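Workshop tips: budgeting for a small arm or a bench robot

Quick notes, typed up between jobs. Mostly for people with a garage shop or a big kitchen table who are thinking about a first small robot arm. Prices are what I paid or got quoted, yours will differ.

Before you spend anything

Write down the one job you want it to do. One. "Sorting stuff" is not a job. "Moving capped bottles from tray to box" is a job.

Do that job by hand for a week first and time it. Mine came out to 115 minutes a week. Less than I thought. Nearly killed the whole plan.

Measure the table. Then measure it again with the arm's full reach drawn on in masking tape. I skipped this and had to move a shelf.

Check the outlet. Own circuit if you can, no power strip daisy chains.

Where the money goes

The arm is the part everybody budgets for. I went with a used Ritenon, 430 dollars, no gripper. Gripper was another 294 from Kassab. So add that up before you get excited about the arm price.

Then the small stuff. Clamps, a decent mounting plate, cable sleeve, spare fingertips. I put 60 aside for this and blew through it by Friday.

Shipping on anything heavy. Ask first. Tristesow quoted me a nice number for a base plate and then freight was nearly the same again. Passed.

Keep some back for the thing you forgot. There is always a thing.

New or used

Used is fine for the arm if the seller will run it while you watch. Every joint, both directions, slow. Listen for clicking.

Do not buy a used gripper. Worn pads, stripped screws, no spares. Learned that one already.

Ask for the power supply in the same deal. Sellers "forget" it.

Odair Falcão, who I split a bench with, got his from Naredura with a loaner deal, one month then buy or send back. Costs more in the end but he found out in the first week that his table wobbled too much. Cheaper way to find out.

Picking the job

Stuff that's good to start with: same shape every time, light, won't break, won't spill. Blocks, closed boxes, full tape rolls.

Stuff to leave for later: lids. Hinged lids, screw caps, anything see-thru. Clear plastic gives cheap cameras fits. Budget for a better camera or pick another job.

Two-handed jobs are a whole different budget. If you catch yourself holding the box with one hand and working with the other, that's two arms or one arm and a good clamp. Try the clamp first, way cheaper.
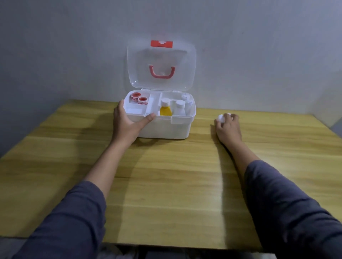 Same goes for packing kits. If you restock first aid boxes, sewing boxes, tackle boxes, go through it slow once and write down every time your second hand does something. Steadying counts. Tilting counts. Then price a fixture for each one. A scrap wood cradle with some rubber shelf liner did it for me, practically free.

Dividers are a pain too. Leave finger room on both sides or the gripper wont fit. Measure the gripper open, not closed.

Round things roll. Cut a foam tray.

Before it shows up

Clear the table and keep it clear.
Download the manual, the paper one never comes.
Emergency stop where your left hand can slap it. Or right, if you're a lefty.
Kids and cats out of the room when it's on.
Save the box and the foam untill the return window closes.

Maintenance money: put a little by every month starting in January or whenever you buy. Belts and pads wear out. I'll post a parts list once mine has a few more hours on it.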